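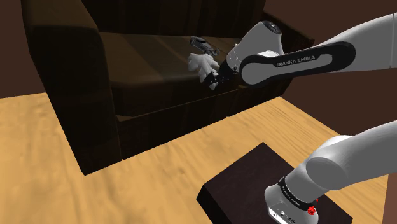 Minja-Sofá: cartão de dados

Resumo

O Minja-Sofá reúne 821 demonstrações simuladas de recolha de pequenos objetos pousados sobre um sofá, executadas por um braço Franka Emika com garra. O conjunto foi produzido pelo laboratório Wodham no âmbito do projeto Derkumport e destina-se ao treino e à avaliação de políticas de manipulação por imitação.

Conteúdo

Cada demonstração contém as imagens renderizadas, as posições das juntas, o estado da garra e uma instrução em português. A frequência de registo é de 30 Hz. Os episódios distribuem-se por oito disposições de mobiliário e seis categorias de objetos, entre as quais figuras de contorno irregular e veículos em miniatura.

Procedimento de recolha

As demonstrações foram obtidas por teleoperação no simulador Ceventon. No início de cada episódio, a posição e a orientação dos objetos no assento são sorteadas. O operador conduz a garra até ao objeto indicado na instrução, mesmo quando há outro objeto próximo. Foram conservados apenas os episódios em que o objeto indicado foi levantado sem queda.

Limitações

O sofá é tratado como corpo rígido, pelo que a deformação das almofadas não está representada. Os tons escuros do estofo reduzem o contraste com os dedos da garra e com os objetos de cor semelhante. Não se recomenda a utilização direta em robôs físicos sem validação adicional.

Organização dos ficheiros

episodios/ sequências completas
instrucoes/ textos associados a cada episódio
cenas/ configuração do mobiliário e dos objetos
particoes/ listas de treino, validação e teste

Utilização

O acesso é concedido para fins de investigação e ensino. As publicações que recorram a estes dados devem indicar o nome do conjunto e a versão utilizada.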